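The Torn Pads: A Gallery of One Very Annoying Fault

I keep a page like this for every bench job that goes sideways, and the Turnilau project earned one. We collect tabletop demonstrations with hand-held grippers: toy building pieces, bins, sorting, that kind of thing. In April the pads started coming apart on us, and I was much too slow to take it seriously. One picture is up so far, with the rest of my notes under it. (Click to enlarge. It's worth it for the edge of that left pad!)
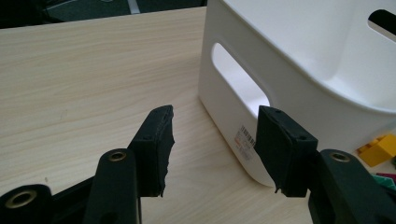
Jaws open, next to the white bin. Look at the ragged inner edge on the left pad, and the little torn flap under the right one.

How I got it wrong

The plan was 1,526 demos across two sites, Julholm and Mindthorpe, with the same task at both: pick up the building pieces, put them in the bin, start over. Julholm ran first and went so smoothly that I got cocky. I'd packed one bag of spare pads for the whole project and felt pretty generous about it.

Mindthorpe was going fine too, until people started telling me the flat pieces were "slippery." I said what I always say, which is close slower and come in lower. It helped a little! So I figured it was technique, and I wrote it down as technique, and there are pages in the log where I'm cheerfully blaming everybody's wrists. Sorry, everybody's wrists.

Then a piece shot out sideways during a squeeze and went past somebody's face. It missed, and it was a small toy brick, so the whole room laughed. I laughed too. But safety glasses hadn't been on anyone's list for this job, and I went very quiet on the walk back to my desk. I stopped collection that afternoon and pulled every gripper we had.

What I found on the bench

The facing on the pads was giving up at the edges. On the worst ones you could lift the torn bit with a fingernail. If a flat piece lands on a good section, you get a nice solid grip. If it lands half on and half off a tear, one side gets held and the other side doesn't, and a hard squeeze pops it right out like a watermelon seed.

I'd been checking the pads every morning, by the way. I was checking the screws. Every screw was tight, every single morning, and I ticked my box and went to get coffee. The box on the sheet said "pads secure," and they were extremely secure. They were also shredded.

We had a replacement interval as well: new facing every 1,000 closes. I got that number from the Geraghty project, where everything we picked up was soft (cloth, mostly, and some sponges). Hard plastic edges are a whole different animal. Going back through the Mindthorpe log, the first complaint about slipping shows up a little past 400 closes on that gripper. So the warning was sitting there in my own handwriting, and I'd filed it under wrists.

One thing I still can't pin down is how much of the damage came from bins. People steady the bin with a fingertip of the gripper, or bump the rim on the way in, or drag the pad along the table to get under something thin. I do it myself. My hunch is that dragging does most of it, but I haven't tested that properly and I'm not going to pretend I have.

The data headache

This part hurt more than the pads. A worn pad changes what a good grasp looks like. People compensate without noticing: they squeeze longer, they re-grip, they nudge a piece over to the side where the facing is better. All of that gets recorded as if it were the right way to do the job, and then a robot learns to fidget.

I went through the Mindthorpe set by hand, with a lot of tea. Anything with a double squeeze on a flat piece got a flag. I kept the flagged ones in a separate folder and left them out of training for now. I did want to throw them away in a huff, but somebody may want examples of a bad grip someday, and storage is cheap.

What we do now

The check sheet says "facing whole, no lifted edges, no missing bits," and you have to open the jaws and look at the inside of both pads. Screws get their own line.

Facing gets swapped at 400 closes on hard plastic, or the minute anyone sees a tear. You don't need to ask me. There are 7 spare sets in the drawer with the hex keys, and if you take the last one, please leave a note on my keyboard.

Glasses on for anything hard, for the person holding the gripper and for whoever's sitting across the table.

If a piece jumps, stop and write it down with the gripper number. I don't care if it's funny. (You can write down that it was funny.)

And when two people tell me something is slippery, I go look at the gripper before I open my mouth.

Still to come on this page: close-ups of the pads side by side once I've got decent light on the bench, and the new facing after its first full interval. A thicker foam is on order too, and I'll post how it wears. If you've run similar pads on hard plastic and found something that lasts, please write to me. I'd love to steal your idea!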